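Last updated: September
2 shares · 6 comments

My Vakau build died again last night, so guess who was up until 2 reading container logs!

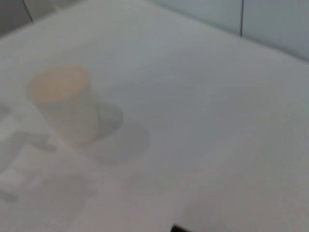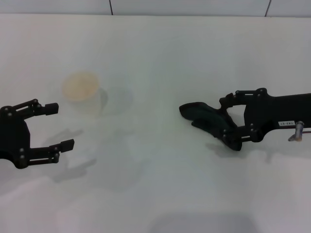
I'd pinned the wrong base image, and Kumex kept pulling a cached layer from before the upgrade. Agustina Durán spotted it in a minute (thank you!!). My new registry page is going to be as plain as that white tabletop, just tags and dates.

Recent posts
Jisard on a tiny server
Why I prune volumes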